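Ticket 986: Dryer stops before load is dry, moisture sensor reads low
Product: Ollell heat pump tumble dryer, 8 kg
Status: Resolved
Category: Drying performance
Opened by: customer, via web form

Reported fault

Customer reports that the Cupboard Dry programme ends early. Display shows 2:10 at the start, then drops to the cooling phase after 33 minutes. Cotton and towels come out damp. Knitwear on the Delicates programme comes out damp at the cuffs and hems. No error code. The fault began in December and has been present on every sensor programme since. Timed programmes run to full length and dry the load as expected.

Customer has already cleaned the door filter and emptied the water tank. Neither made a difference.

First response (support desk)

The symptoms suggest the machine is reading the load as dry when it is not. Timed programmes ignore the moisture reading, so a normal result on those points away from the compressor and the fan. Please carry out the following and reply with the results.

1. Switch off at the wall and open the door.
2. Find the two metal strips on the inside lip of the drum opening, just below the door filter.
3. Wipe both strips with a cloth dampened with white vinegar. Leave for five minutes and wipe again with clean water. Dry them.
4. Check that neither strip is bent or loose.
5. Run Cupboard Dry with a half load of cotton only. Note the time at which cooling starts.

Please also tell us whether you use fabric softener or dryer sheets, and which detergent.

Customer reply

Strips cleaned. They had a dull film on them which came off on the second wipe. Neither strip is loose. Half load of cotton now runs for 53 minutes before cooling, and is still slightly damp at the seams. Using Nirnis liquid softener in the washing machine, full cap each wash. No dryer sheets. Knitwear has been dried flat indoors in the meantime.

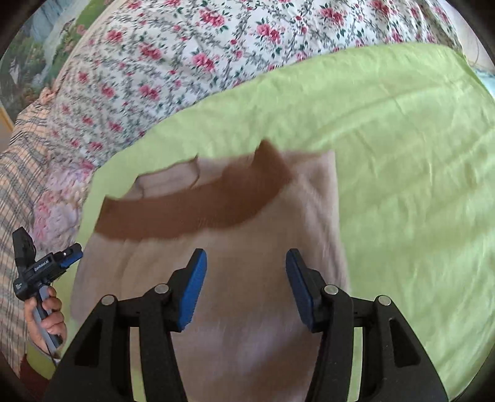 Delicates has not been tried again yet. Would like to know if it is safe to do so before the fault is cleared.

Second response (support desk)

The longer run shows the strips were part of the problem. Softener leaves a coating that builds up over time and upsets the reading. The remaining dampness may be down to the dryness level setting, which can be changed in the menu.

To check the setting: turn the dial to Cupboard Dry, hold Options for five seconds until the display shows a letter and a number, and read off the number. The factory value is 3. A value of 1 ends the programme earlier.

Delicates may be used. A short run does no harm to the machine. For wool and fine knits follow the care label, and if it says dry flat, do not tumble dry on any setting.

Customer reply

Display showed d1. No idea when it was changed. Set to d3. Full cotton load finished dry, seams included. Delicates tested with two acrylic jumpers, both dry at the cuffs.

Engineer note (Mtshali Appliance Service, by phone)

No visit needed. Setting d1 is easy to select by accident if Options is held while wiping the panel. Child lock prevents this. If early stopping returns with the strips clean and the level at d3, check the sensor lead behind the front panel for corrosion at the connector. This is a job for an engineer, as the panel has to come off.

Resolution

Cause 1: residue on moisture sensor strips.
Cause 2: dryness level set to d1.
Action: strips cleaned, level reset to d3, child lock switched on.
Advice given: halve the softener dose, wipe the strips once a month.
Parts used: none.

Linked article: Sensor programmes end early (Patel range and Ollell range). The Patel machines show the level as bars on the display, and the strips are on the rear wall of the drum. The cleaning steps are otherwise the same.

Ticket closed at customer's request. Replies to this ticket will reopen it.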